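Open afternoon fills the room at Prarkgate

Visitors kept Virkholm's people talking well past closing time on Friday, December 2018, when the company opened its second-floor rooms at Prarkgate to neighbours, families and anyone else who had wondered what goes on behind the blinds.

Virkholm works on teaching robots to handle ordinary household things, the sort of job most of us do with half our mind on the radio, and it does a good deal of that teaching by having people carry out the work themselves with a gripper in each hand. It had never held an open day before, and Marisa Gatti, who looked after the door and the biscuits and a fair bit else besides, said she had put out 13 chairs and had to go looking for more before the first talk was over.

That talk was given by Patricio Manzano, who spoke without slides and was all the better for it. He told the visitors that a person folding a tea towel makes any number of small decisions along the way, where to pinch, when to let go, how hard to pull, and that a robot has to get those from somewhere. Cloth is the hard one, he said. A cup stays the shape of a cup, but a shirt is a different shape every time you put it down, and he has come to have a great deal of respect for his mother's ironing pile!

People were then taken through in small groups to see the work being done at the tables, and this was easily the favourite part of the afternoon. There were plenty of questions (the children's were the best, as they usually are), including whether the grippers get heavy, whether a robot would mind doing socks, and whether you are allowed to do it left-handed. Elibariki Urio answered all of them patiently, and explained that the team likes to have many different people doing the same job, as everyone has their own way of going about it and the robot is better off for seeing the lot.

The second talk, from Romain Vasseur, was shorter and dealt with what comes next. Virkholm has a project called Nitent under way, which is all about laundry, and the team hopes to gather 400 recordings for it before the people at Fabbri, who are building the arm, come to see how things are getting on in April. He was careful not to promise anyone a folding machine for their own laundry room, though he was asked about it more than once over the tea.

Another open day is planned, and those who missed out can leave their name at the Prarkgate front desk.

At work with the hand-held grippers during the open afternoon.

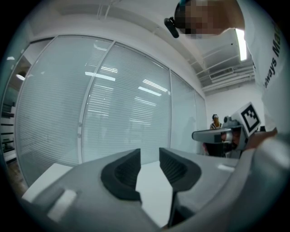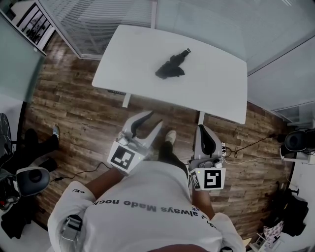 Rigoberto Chávez wrote to us afterwards that he had gone along expecting to be baffled and came home wanting to talk about tea towels, and he would like to know if the next one could be held on a weekend, so that his grandchildren can come too.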